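The Table at the Foot of the Bed

Every small home has one surface where everything lands. In the rented rooms of Drokham, where a bed takes up most of the floor and a dining room is something other people have, that surface is usually a low table under a wipe-clean cloth, pulled up close enough that you can eat sitting on the blanket.
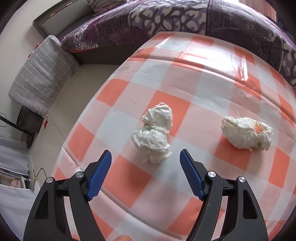 DROKHAM, 25 Feb 2019

Orange and white checks are what I grew up with, and I'm still fond of them, shine and all. A plastic cloth forgives nearly everything (tea, soup, a leaky pen) and asks only for a damp rag at the end of the day. What it can't do is make the crumpled tissues walk off by themselves, and so we come to the evening clear-up, a habit I've kept, with lapses, for 20 years.

Mine begins with the bin. I used to leave it by the door and carry things over in handfuls, dropping half of them, until one December I moved it right up beside the table and wondered what had taken me so long! Snack wrappers, tissues, the empty water bottle: they all go in without my getting up.
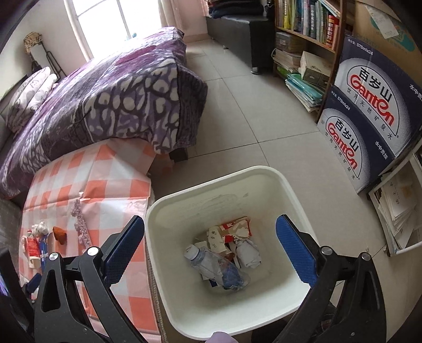 A plain cream bin suits a room like this, I think, when the blankets are already purple and flowered and the cloth is doing its own cheerful thing. The one I like best came from Petek, the housewares shop on the hill, and cost me 40 at the end-of-year sale. As for the cloth, they do tear in time. You can patch one from behind with tape, or turn it so the tear faces the wall, and I've done both and been perfectly happy for another season before going back for a new length off the roll.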